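Last updated October 23, 2022

# How to patch a small hole in a plasterboard ceiling

We had a hole in the ceiling of the Saltwood flat where an old hook had been pulled out, and another in the hallway at Darbridge where a smoke alarm used to be. Both were done the same way. The method works for anything up to the size of a saucer. If the hole is bigger than that, or the board around it sags when you press it, cut back to the joists and fit a new piece of board screwed to the timber.

Check for damp before you start. A brown ring or a soft patch means water has been getting in from above, and filling over it is a waste of an afternoon. Find the leak, fix it and let the ceiling dry out.

If your house was built before the 1980s and has a textured coating on the ceiling, have a sample tested before you sand or scrape it. Some of the old coatings contain asbestos.

## What you need

- Ready-mixed or powder filler (we used Fillix powder, the fine surface one)
- Self-adhesive mesh patch or a roll of scrim tape
- A filling knife, wider than the hole if possible
- A sharp trimming knife
- Fine sandpaper and a sanding block
- Stain-blocking primer or thinned emulsion
- Ceiling paint
- Dust sheet, goggles and a dust mask
- A steady step ladder or a hop-up

Goggles matter more on a ceiling than on a wall. Everything you loosen comes straight down.

## Turn off the power if you are near a light

For a hole close to a light fitting, switch off the lighting circuit at the consumer unit and check that the light no longer comes on. Work in daylight or bring a lamp plugged into a socket circuit. Never push a knife or screwdriver up into the hole until you know where the cables run. If you find a bare or damaged cable up there, stop and get an electrician.

## Preparing the hole

1. Lay the dust sheet and move the furniture out of the way. In the Darbridge hallway we left a shoe rack where it was and had to wash every shoe.
2. Cut away any loose paper and crumbling plaster with the trimming knife. Hold the blade at an angle so that the edge slopes inwards.
3. Lightly sand a border of 35 mm all the way round. On gloss or silk paint sand until the shine has gone.
4. Brush off the dust and wipe the area with a damp cloth. Let it dry.

## Fitting the patch

Peel the backing off the mesh and press it over the hole, with an even overlap on each side. If you are using scrim tape, lay strips side by side and then a second set across them. Rub it down firmly from the middle outwards. A patch that lifts at one corner will show through the paint later, so trim the corner off or start again with a new piece.

Screw holes and hook holes don't need mesh. Push filler straight in with the knife and leave it slightly proud.

## Filling

Mix the filler to the thickness of soft butter. Any thinner and it drops off the knife. Make up a small amount at a time, as it goes off in the tub.

Put on 3 thin coats, each a little wider than the last. Press the first coat hard through the mesh so that it grips. Leave 2 hours between coats, or longer in a cold room – ours took until the next morning at Saltwood with the heating off. Scrape off any ridges before you add more.

After the last coat leave it for 6 hours, then sand it with the block in small circles. Hold a torch flat against the ceiling and look along the beam. Bumps and hollows that you can't see from below will throw a shadow.

## Painting

Wipe off the dust. Prime the patch first, or it will soak up the paint and dry as a dull spot. Once the primer is dry, give the patch one coat of ceiling paint with a small roller, then paint the whole ceiling, working away from the window. Touching in only the patch rarely matches, even with paint from the same tin.

The Khondokar guide to lining paper is worth reading if your ceiling has a lot of fine cracks as well.

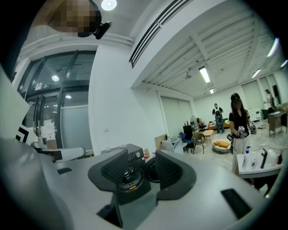

*Round ceiling light, switched on.*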